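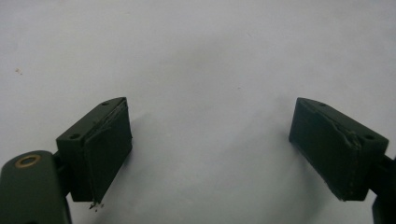 Maxence Riviere
Moderator, Tables and Worktops

Re: flattening a white table covering

Second attempt at covering the craft table. The sheet is Drilia paper, matt side up, off a roll I bought in February. It spent the time since then stored on end, so it has kept a curl. I left it under weights for 18 hours and one shallow crease remains. The table dates from 1998 and the top is level, checked both ways with a straight edge. Dark bits show up badly on anything this pale, so I also want something that wipes down.

bellow_27
Weights won't shift a fold. Iron it on the reverse through a cotton cloth, lowest setting, no steam. Move the iron along the line of the fold, not across it.

Ladi Oyewole
Member, Bremville

I disagree about the iron. Heat shrinks the paper locally and you get a ripple on either side of the fold. Mist the back lightly, tape the edges and let it pull flat as it dries. I left mine almost 11 hours.

bellow_27
Taping only works if the tape holds. Mine let go at two corners.

Ladi Oyewole
Gummed tape, not masking tape.

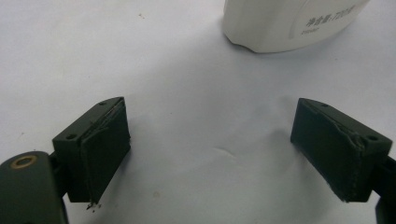 marty_k
What do you use to get crumbs off a matt white surface without leaving smears?

Maxence Riviere
A soft dry brush first, then a white vinyl eraser on any marks. Keep cloths off it until the loose bits are gone, as they drag.

bellow_27
Vinyl eraser leaves a shine on matt paper. I'd stop at the brush and replace the sheet when it gets grubby.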